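Perkis Skosstead 25: Klavierbibliothek für Filmmusik im Test

Wer kleine Besetzungen vertont, braucht kein Orchester auf der Festplatte, aber ein Klavier, das leise gut klingt. Genau da setzt die Skosstead 25 von Perkis an. Aufgenommen wurde ein einziges altes Pianino, mit 25 Spielarten vom normalen Anschlag bis zur gezupften Saite. Insgesamt liegen 2,929 Samples im Paket.

Die Installation lief ohne Probleme, nur der Downloadmanager bleibt beim Entpacken gern stehen und muss dann neu gestartet werden. Danach lädt ein Patch in wenigen Sekunden. Ich habe die Bibliothek im Mai für den Kurzfilm Plundonitz benutzt, fünf Szenen, fast alles im Pianissimo.

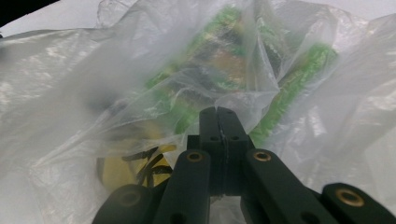 Text: Tanveer Niazi
Komponist und Redakteur Software

Im leisen Bereich ist das Instrument stark. Die Dämpfergeräusche lassen sich getrennt regeln, das Pedal ebenso. Ab Mezzoforte wird der Klang in der Mitte eng, und die Sprünge zwischen den Dynamikstufen sind bei Tonwiederholungen hörbar. Für Stücke mit kräftiger linker Hand nehme ich weiter das Nilsuwan-Klavier, das dafür im Leisen weniger Charakter hat.

Der eingebaute Hall ist brauchbar, mehr nicht. Ich habe ihn abgeschaltet und einen eigenen verwendet. Die Mikrofonpositionen — nah, Raum und Rückwand — lassen sich frei mischen, kosten zusammen aber viel Arbeitsspeicher.

Mein Kollege Tatu Nzioka hat die Bibliothek auf einem älteren Laptop geladen und musste den Puffer deutlich erhöhen. Zum Einspielen ist das lästig, beim Mischen stört es kaum.

Das Handbuch gibt es nur auf Englisch, die gezupften Patches fehlen darin.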